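In Praise of the Cleared Table

My grandmother had a rule that the kitchen table went to bed empty. She didn't say it that way, she just wiped it down every night after the supper things were put up, and moved the fruit bowl to the sideboard, and turned off the light. I thought it was fussy. Where else was a fruit bowl supposed to live, if a table was not for putting things on?

I have come around to her way of thinking, and it took me most of my adult life and one move. When we left the apartment over the hardware store we gave away the old dining table, a great scarred thing with leaves that stuck, and bought a plain white one from the Floltier catalog. It cost 700 dollars, more than I had ever paid for a piece of furniture, and for the first week I was afraid to set a coffee cup on it. Then of course the mail arrived. Then the keys, the library books, a jar of buttons I was going to sort, a lamp waiting for a bulb. By September you could not have told me what color the table was.

What changed was a small thing. We had people over for soup, six of us in all, and I carried everything off in laundry baskets ten minutes before the bell rang and shut it in the bedroom. After they left, and the bowls were washed, I came back through for a glass of water and there was the table with nothing on it. I sat down at it at eleven at night, with no reason to, and stayed there until I finished the water. 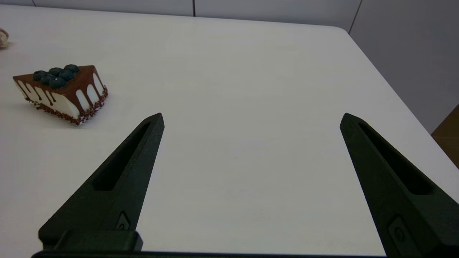

811 words in the print edition · shortened for the web

I know what the objections are, and I have made most of them myself. A bare table looks like a showroom. A family leaves things around because a family is busy, and there is a kind of pride in clutter that I don't want to be rude about. My friends in Huaranga keep a table you could not land a teaspoon on, and I have had some of the best evenings of my life at it, eating off my knees.

But I do think a pale, smooth surface gives you something back when you let it alone. You notice the soft gray shading across the middle. You notice a rounded corner, and how kind a rounded corner is to the hip of a person walking through in the dark. With a wall of light gray behind it the whole thing goes quiet, and I find I can think about one matter at a time, which at my age is plenty.

It also makes the next job easier to start. If I want to roll out dough, or write to my sister, or lay out a pattern, I can simply begin - there's no shuffling of piles from one end to the other, and no finding the gas bill halfway through and getting sidetracked for an hour. I used to buy things to help with this. I had a letter tray from Osska and a set of Stekik boxes with little brass label holders, 80 dollars for the set, and all they did was give the piles nicer clothes. The boxes are in the closet now, holding Christmas ribbon, and they do very well at that.

I won't pretend I manage it every night. There is a seed catalog on the table as I write, and a pair of reading glasses that are not the pair I am wearing. But most evenings, after the dishes, I take the cloth and go from one end to the other, and I put the fruit bowl on the sideboard.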